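Subject: Re: [clolik-sewing] Washing quilt cottons before cutting
Date: 10 June 2021

> I never prewash. Life is short and the iron is already hot.
> My last quilt came out of the dryer looking fine.

Then your dryer is kinder than mine. In April I cut 106 squares of unwashed red from Jelon, pieced them next to a washed cream, and put the finished top through a cold cycle. It now has the texture of a walnut and the cream is a shade I'd call ham.

Jelon did answer my email, after 10 days, to say that some movement is normal. So is weather.

I do skip washing for precut strips, which come out of the machine as soup.
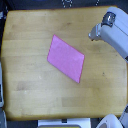

For everything else I zigzag the raw edges first, wash warm, and press while it's still damp. It adds an evening — two if you own as much fabric as I claim not to.

Does anyone still have the shrinkage chart from the old list archive? My link is dead.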